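Jetitcombe link logs, README

Throughput and dropout logs from the Jetitcombe rural wireless trial. Fixed antennas on rooftops, one relay mast at Gristwood, backhaul over the Weerasinghe link. Collected by the Arnska group, November only so far.

What's in it
- 2,343 log files, one per antenna per day
- 492 of those have gaps longer than an hour, listed in gaps.csv
- site list, with heights and mast bearings

Columns: time (local, 24 hour), site id, down, up, signal, dropped. Speeds in kbps. Blank means no reading, zero means the link was really down. Dont mix them up, the old plotting script did.

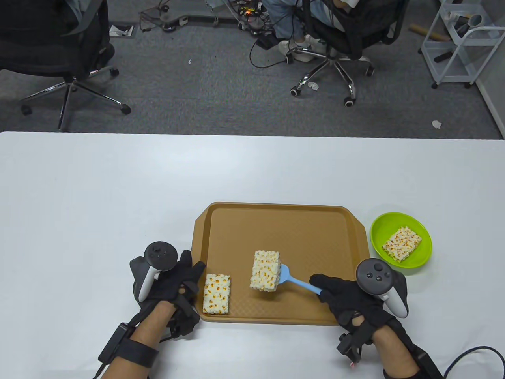
Known problems
- Gristwood clock ran fast untill it was reset on a Friday. Times before that are not corrected.
- 1,159 rows have a site id that isn't in the site list. Left in. Drop them if you're mapping.
- Upload numbers capped at 400 on the older radios. Firmware thing, no fix.
- Rain data not merged yet. Separate folder, different time format, sorry.

Loading: run unpack first, then merge. Merge needs a lot of memory, do it by site if your machine is small. Output goes to /out and overwrites whatever is there.

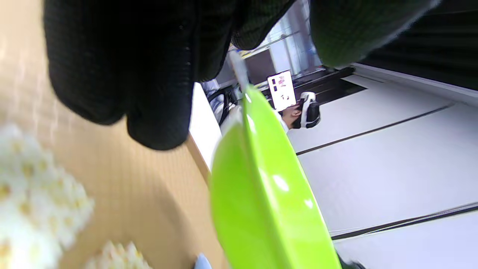

Gloved hand and lime-green dish, close up.

License: free for research and teaching, ask first for anything commercial. Household addresses were removed, please don't try to work them out from the bearings.

To do: merge rain, fix Gristwood times, better names for the plots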